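Bring back the mending counter

My mother's winter coat went to the dry cleaner in our town three times over twenty years, and never once to be cleaned. It went in for a lining, a zipper and a torn pocket. The cleaner was called Chettiar, and it had a counter at the side where a woman took in repairs. She pinned a paper ticket on, named a price, and told you to come back Thursday week or the one after if she was busy. The cleaner is still open. The counter went in a renovation, and there is a rack of gift cards where it used to be.

I have been thinking about that counter because I tried to get a pair of black trousers fixed this winter. The seam at the back had gone, along with a bit of the fabric beside it. I can sew on a button and that is the end of my skill. I phoned four places. Two did bridal work only. One no longer answered its number. The fourth would do it for more than I paid for the trousers, with a wait into June.

I don't blame the fourth place. Eldana Fikre, who runs it, told me what her rent is and I believe her. She charges what an hour of skilled work costs in a shop on a main street, plus the thread and the heat. The trouble is that the trousers cost less than that hour. They were sewn a long way off by people who were paid very little, and the price tag taught me to expect that sewing is cheap. Then I went looking for somebody to sew nearby and was surprised at the bill.

The usual answer is that people should learn to mend for themselves. I have some sympathy for it. Schools used to teach it, and a few still do. There are good library books, and the library where I live lends out sewing machines for 15 days at a time. But I think the advice asks too much. We don't tell people to fill their own teeth or re-shingle their own roofs, and a proper repair on a fitted garment is harder than it looks. Most of the people I know who were told to learn have a bag of torn clothes at the back of a closet. They are going to get to it. I have such a bag. It moved house with me.

The other usual answer is the donation bin. I used the bin for years and felt fine about it. Clothes with a hole in them mostly don't get sold to anyone, though. Somebody at the other end has to open the bag, look at the shirt, see the hole and put it in the rag pile. Putting a ripped shirt in a donation bin is a slow way of putting it in the garbage, with an extra step of unpaid labour for someone else.

What I would like instead is dull. I would like a mending counter in a place people already go, open at hours when people with jobs can get to it, with the price partly covered so that a hem costs less than a lunch. The town of Braltard has had one for two years, in a corner of the arena lobby, beside the skate sharpening. It shares the skate shop's till. You drop off your jacket when you drop off the kids and pick it up the following week.

I went to see it on 6th March. Latifa Erraji was on the counter and Nesma Ouali was at the machine behind her. In its first year they took in 2,434 pieces. Trousers and snow pants made up most of it, then coats, then an odd lot of things like hockey bags and a tent fly. They turned away 161, nearly all of them knits that had gone too thin to hold a stitch. I liked that they kept track of the refusals. Erraji says people take a refusal well if they get it at the counter, with the garment in front of them and a finger on the worn part.

The town puts in money for the rent and one wage. A councillor there called it a subsidy for people too lazy to thread a needle, and it's a fair thing to want an answer to. My answer is that the town already pays to haul clothes away. It pays by weight, every week, and no one stands up at a meeting to call that a subsidy for people who are too lazy to mend. A household hauling bill is simply invisible because it arrives folded into the property tax.

There are real limits. A counter like that needs a certain number of people nearby, and a village of 3,000 may not have enough torn pants to keep someone in work full time. Skestora tried a van that went from village to village and gave it up after one winter, mostly on account of the roads. It also needs people who can do the job. Both women at Braltard learned from their mothers, and neither of them could name a college program within a day's drive that teaches alterations to a working standard. If I were handing out the money I would spend some of it there first — on two paid apprentices for each counter, kept on long enough to get fast.

Speed matters more than people think. A slow mender has to charge too much or earn too little. Ouali can put a new zipper in a parka while I am still finding the end of the old one.

My trousers are done, by the way. I paid the full price, and I wear them a lot. 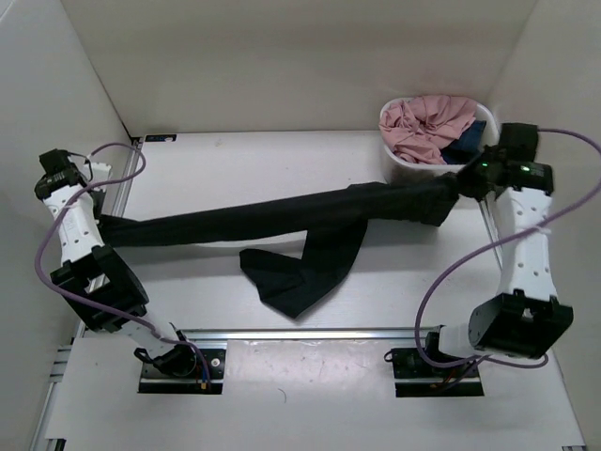 Houda Filali writes that the arena is the wrong place for it in a town like hers, where the rink shuts from April to September and the bus doesn't go out that far. She would put the counter in the post office, and she would want the prices up on the wall where everybody can read them before they get to the front of the line.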